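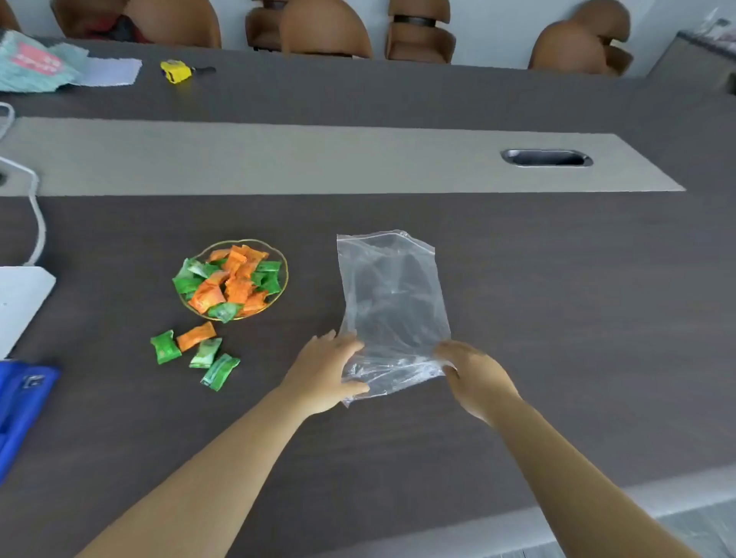
Storing wrapped hard candy in zip-top bags - keeping wrappers from sticking

studolgate_desk
I put out twist-wrapped candy, orange and green, on a glass plate in a shared office. What isn't eaten goes into clear zip-top bags at the end of the month. By August the wrappers had bonded to the candy. The bags were closed properly as far as I can tell. Is this a bag problem or a humidity problem? Can both flavors share one bag?

Doucet42
Humidity, mostly. Twist wrappers are not airtight, and the bag seals in whatever air you leave in it. Procedure:

Fill to half at most. Candy should sit in the bottom of the bag with the upper part empty.
Press the empty part flat from the candy upward, then run the zipper from one side to the other.
Leave no twisted wrapper ends in the zipper track. A single end will hold it open.
Store below 70 F, away from windows and electronics that give off heat.

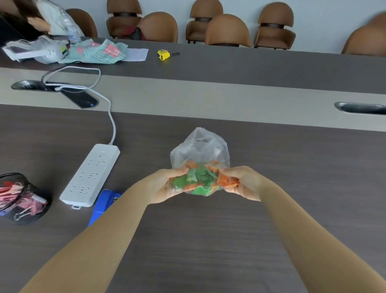
Midusow replied that flattening the bag does very little unless a desiccant packet goes in with the candy, and that one small food-safe packet per bag is enough for a season.

Doucet42
Agreed on the packet if the room is humid. In an air-conditioned office I have not needed one. On mixing: two fruit flavors are fine together. Keep mint separate - it transfers through the wrapper within 20 days.

soltusetti
just use a jar with a rubber gasket. bags get holes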